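Kokon, Thirty Players and a Very Long Night
Chih-ming Ko's opera for voices and bowed percussion returns to the stage
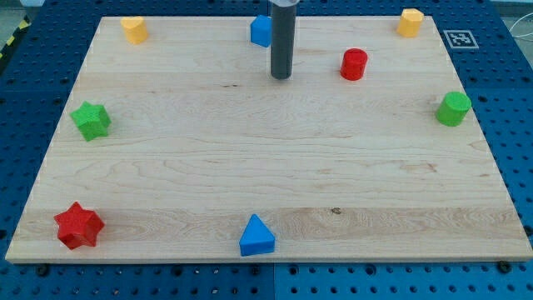

The first act of Kokon lasts 40 minutes and contains nine words. I had been told this before I went, by a friend who left at the end of it, and I still wasn't ready for how slow it would feel in the opening stretch or how quickly the rest of it would pass.

Chih-ming Ko wrote the piece over two winters in Iltitz, where he had gone to teach harmony and ended up directing the town choir. He has talked about those years in program notes as a time when he wrote very little and listened to rehearsals a lot. The choir was made up of amateurs who came straight from work and took a long time to warm up. Ko began writing down the sounds they made before they were properly singing: the hums, the false starts, the altos trying to find a note from the piano. Most of the first act comes from those pages.

There is a story, of a kind. A woman is winding thread in a room. Her brother comes home, or a man she takes for her brother. In the second act the village prepares for Crăciun and the man is asked to lead the carols, and he doesn't know them. The third act is the winter after. The libretto runs to six pages and Ko wrote it himself, in plain sentences that get repeated until they stop sounding like speech.

I first heard Kokon on a radio tape with the last few minutes missing. It was a poor dub, with a hiss that got louder whenever the music got quiet, and the music is quiet for most of the evening. For years that was the piece to me. When the studio recording finally came out I was disappointed by it. Everything was clear and close, and the bowed cymbals that had seemed to come out of nowhere on the tape now came from the left speaker. I've warmed to it since. The soprano is excellent, and the carol scene has a weight that the tape only hinted at.

The new staging opened in March in a hall with 2,608 seats, which is far too large for it. The original was done in a school gymnasium. The director has dealt with the problem by placing the chorus in the aisles for the first act, so that wherever you sit there is somebody humming near you. It works well downstairs. I moved up to the balcony for the second of the two performances I saw, and from there the humming was a blur, pleasant enough, with the solo lines floating on top of it.

The second act is where the production earns its keep. Ko's carols are all new tunes, though people tend to come out sure that they recognized at least one. They are built from four or five notes each and handed around the chorus in short canons. The man stands in the middle and comes in wrong every time. On the recording this is played for pathos. Here the baritone sang his wrong entries loudly and with confidence, and the audience laughed at the first few. By the tenth the laughing had stopped, and the chorus had started to change its tune to fit his.

The orchestra is small for an opera of this length, thirty players, ten of them percussionists. The strings have almost nothing to do until the third act. One of the violists told me that she counts 2,871 beats of rest before her first entry and that the section has a system of nods to keep from getting lost. When they do come in, on a low open fifth, it's the loudest thing in the score. Both nights I saw people sit up.

I have more doubts about the third act than I used to. It is shorter than the others and much busier, and Ko seems to be in a hurry to get everyone off. The duet is lovely. The scene after it, in which the thread is cut and wound again, goes on past the point where the music has anything to add. The director fills it with a slow walk across the stage by the full chorus, and I found myself watching their shoes.

Reaction has been split, as it was the first time. The sharpest notice came from Drivel, the small music quarterly, whose reviewer called it an evening of waiting rooms. I don't agree, but I understand it. Kokon asks you to give up a good part of a night before it offers much in return, and a person who hasn't settled into it by the first interval probably won't.

Ko was in the hall for both performances, in an aisle seat near the back. He is working on a set of piano pieces now, the longest of which is four minutes. He says he has no plans for another opera. The production moves to a smaller theater next season with the same cast, apart from the baritone, and the chorus will again be in the aisles.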